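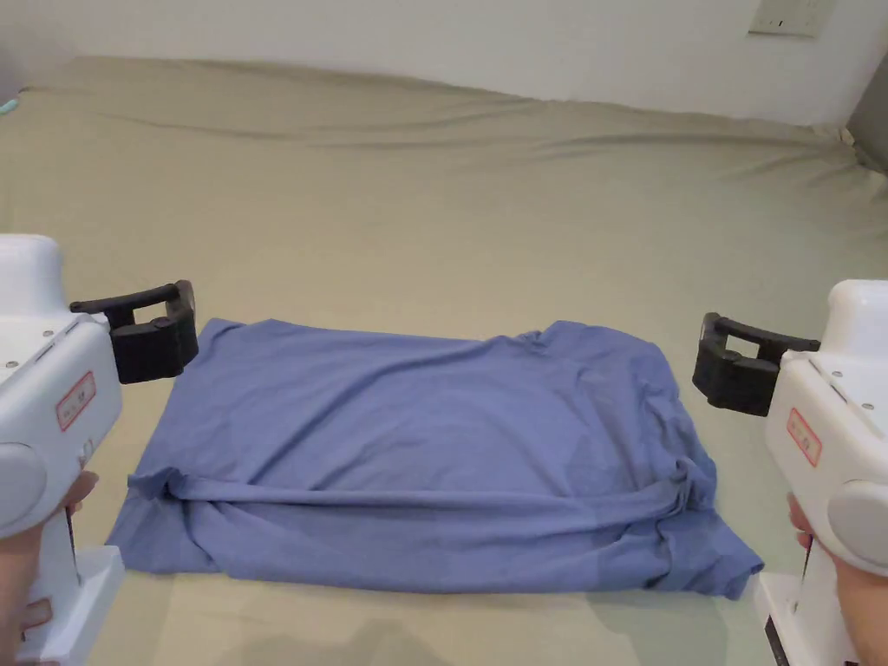 blue shirt, khaki sheet, folded

Okay, thread time. I've been teaching myself block printing since October and I finally pulled a print I'd hang on a wall!!

It's a heron. My 7th heron. The first six looked like umbrellas (my sister said "nice umbrella" about two of them).

Biggest change was the block. I'd been fighting old linoleum that crumbled at every curve, then Flora Matheson at the Purves open studio let me try a soft one and wow – the gouge just glides.

Also: draw your picture on tracing paper, flip it, THEN rub it onto the block. I carved a whole backwards street sign before I learned that one.

Ink was Hivamix black, rolled out super thin. If it sounds like frying bacon under the roller you've got too much on there.

I'm doing an edition of 35 on the cream paper. Eleven are hanging on the line in the hallway right now and I keep ducking under them.

Next up is two colors, so I need to figure out lining up the second block. If you use pins or tabs for that, tell me which ones!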